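Ulari final report
Nesma Kettani, team lead
Dec 22, 2020

Our proposal promised an arm that could tidy a toy kitchen by itself. Our grade depends on the section called Scope Changes, so please read that one kindly. The arm now picks up one soft object at a time and puts it where we ask – if we ask nicely and the object is red.

The first target was the ketchup bottle, chosen by a vote that I lost.
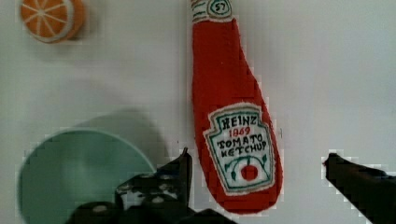 Figure 1. Wrist view, gripper fingers on either side of the plush bottle.

We ran 30 pick attempts with the final grasp code. In 7 of them the fingers closed on nothing and the software reported success, a confidence the rest of the team could use.

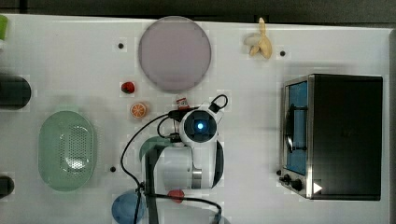
Planning paths took up most of April and all of our patience. Our planner, Tinia, treats every obstacle as a box, and it makes each box bigger to be safe. With the toaster oven taking up the right side of the table, it concluded that half the workspace was off limits. We cut the padding and gave it the plate as a drop zone. The cables looping around the arm are still not in the model, so Tinia believes they don't exist.

Remaining work: cables, the banana, and Appendix B.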